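Mounting the Wrist Plate and Routing the Cables
Virnen Shared Workshop, Build Guides
Prepared by Helge Lundgren. Revised September 29, 2022.

This guide covers the second stage of the Fukmont arm build. It assumes that the base is bolted down and that the member has read the workshop rules on powered equipment. Members who have not completed the first stage should return to that guide before proceeding.

Before you begin

Switch off the supply and unplug the power lead. Confirm that the arm is resting on its support and cannot drop when the wrist is handled. You will need a set of hex keys, medium threadlocker, a soft cloth, a paint marker, and reusable cable ties. Builders using the Gratden adapter kit should check the packing list for two spare flange screws.

Fitting the flange

1. Wipe both mating faces with the cloth. Grit between the flange and the plate will tilt the tool, and the error grows with reach.

2. Set the flange against the black mounting plate and turn it until the holes line up. Do not use the screws to pull the parts into position.

3. Apply one small drop of threadlocker to each screw. Start all of the screws by hand before tightening any of them.

4. Tighten in a cross pattern, in two passes. Use the torque value on the card supplied with your kit - the values differ between the older and newer plates.

5. Draw a line with the paint marker from each screw head onto the flange. A broken line at a later inspection shows that the screw has moved. 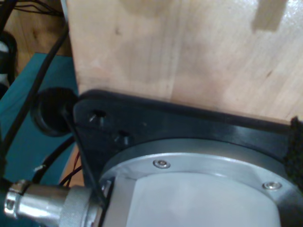

Connecting the cable

The circular connector is keyed and will seat in only one position. Hold the body still and turn the coupling ring by hand until it stops. Pliers are not permitted on this part. If the ring binds, back it off fully and inspect the pins for damage.

Leave enough slack for the wrist to turn through its full travel in both directions. Move the joint slowly by hand, with the power still off, and watch the cable at each end of the motion. It should not pull tight at any point. Thin signal wires should be tied separately from the power leads wherever space allows. 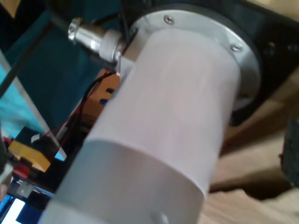

Members often tie the wires down before this check and must then cut the ties and start over. Fit the ties loosely at first, and close them only after the joint has completed its full travel.

First power-up

Set the speed limit in the Quiambao control program to 2 percent. Clear the bench within reach of the arm, keep one hand at the stop button, and restore power. Run the wrist test for 100 cycles, then switch off and inspect the marker lines and the connector.

Record the result in the build log under form 507. Questions about the wiring should be directed to Blagoje Bošković at the electronics bench.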